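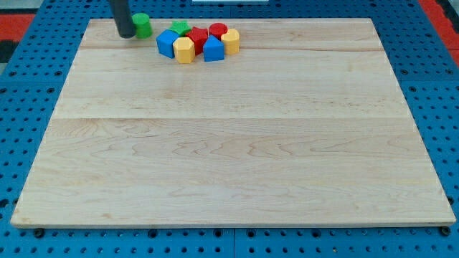 According to Gudrun Solberg, the packing room had been promised an end to sorting by hand for so long that most of her shift had stopped believing in it, and what the staff wanted to know was who would be sent home when it came. The question was put to the review panel on the first morning at Hindton, and it has shaped much of what follows.

The Fumow cell was installed at the Torvik toy works in August to take over the sorting of shape-sorter blocks before they are boxed. It consists of an arm with a gripper, a control cabinet and a work surface. At Hindton the pieces are presented on a pale maple board set on blue pegboard, with stars, cylinders, a cube and faceted prisms to be told apart by form as well as by color. This review covers the standard sorting program only. The optional lidding station was not ordered.

Performance

Over the review period the cell completed 1508 sets, of which 1216 went through without an operator touching the controls. The remainder needed at least one intervention, most often when two pieces stood so close together that the gripper could not get around either of them. A short tap on the board was usually enough to clear the fault. The operators had found this out before the supplier's manual mentioned it.

The maple board is a Torvik addition. The tray supplied with the cell was glossy and gave poor results under the ceiling lights, and the joiners at Vakidby made a replacement. It has held up well. The panel would prefer to see a matte surface supplied as standard.

Noise is low. Conversation at the next bench is possible without raising the voice, and several employees said they noticed the difference when they were moved back to the older line.

Effect on the staff

No positions were removed. Four employees who formerly sorted for a full shift now rotate among loading, inspection and boxing, with 70 minutes at each post. Complaints of sore wrists have fallen. Complaints of boredom have not, and two of the four described loading as duller than the work it replaced. Sorting could be done while talking. Loading for the cell has to be watched.

Kjell Solberg asked that the matter of pay grades be recorded. Operators who clear faults and adjust the program are still paid as packers. The panel regards this as the most serious shortcoming of the installation, although it lies with the employer and has no bearing on the equipment itself.

Training was thin. One half-day session was given for the day shift, and the night shift received a printed guide of 200 pages with no index. A shorter guide written by the operators is now taped inside the cabinet door, and it is the better document.

Assessment

The Fumow cell is recommended for sites that handle one family of parts and can spare a trained operator on every shift. It is not recommended for unattended use. Sites considering a purchase should settle job descriptions and grades with their staff before delivery. The panel will return to Hindton once the revised gripper settings have been in use for a full season.

Contact the review office | Copyright Hindton Workplace Equipment Reviews | Last updated 2nd February | Back to top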